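**To:** Members' list, Gesulcombe and Darkiscombe Joint Housing Co-operative
**Date:** 31 August 2019
**Re:** Surface finishes, shared kitchens

The Secretary acknowledges the enquiry below, received through this list.

> Members at Darkiscombe were told in April that the benchtops would be pale grey. Could the office please confirm whether the colour has changed, and whether the levy will rise as a result? We would also like to know if the wallpaper in the dining area is staying.

The colour has changed. The pale grey originally specified is no longer held by Zanetti, the supplier, and a dark brown marble pattern with light veining has been approved in its place for all 18 kitchens.

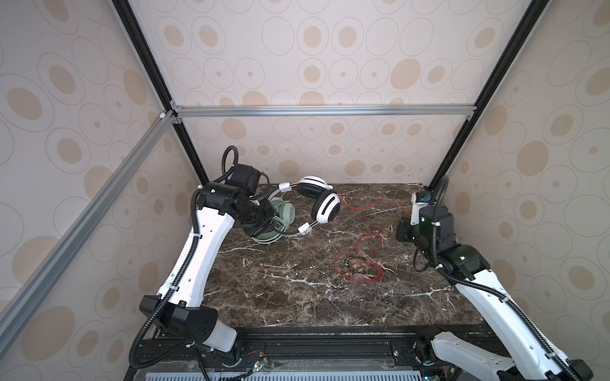

*Dark brown marble pattern, with white and cream veins.*

The levy will not rise. Zanetti has agreed to honour the quoted price of $3,397 per kitchen, inclusive of delivery and removal of the old tops. Installation is a separate contract with Ernik and remains at $1,998 per kitchen. Members who have already paid the first instalment need take no further action.

With regard to wallpaper, the off-white paper with grey outlined ovals and beige centres has been selected for both dining areas. The existing paper will be stripped, and any repairs to the plaster will be charged to the maintenance reserve, up to a limit of $3,000 at each site.

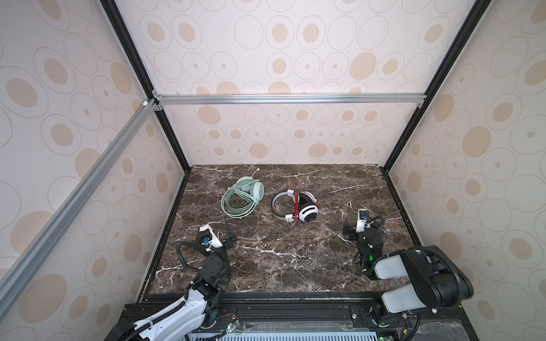
## Access during the works

Kitchens will be closed one at a time, beginning with Gesulcombe. Residents are asked to clear cupboards, label any food left in the shared fridge and keep the corridor free of bicycles. The rubbish skip is for the contractor's use only.

Objections to either finish should be sent in writing to the office. Replies made to this list will not be treated as formal objections.

Office of the Secretary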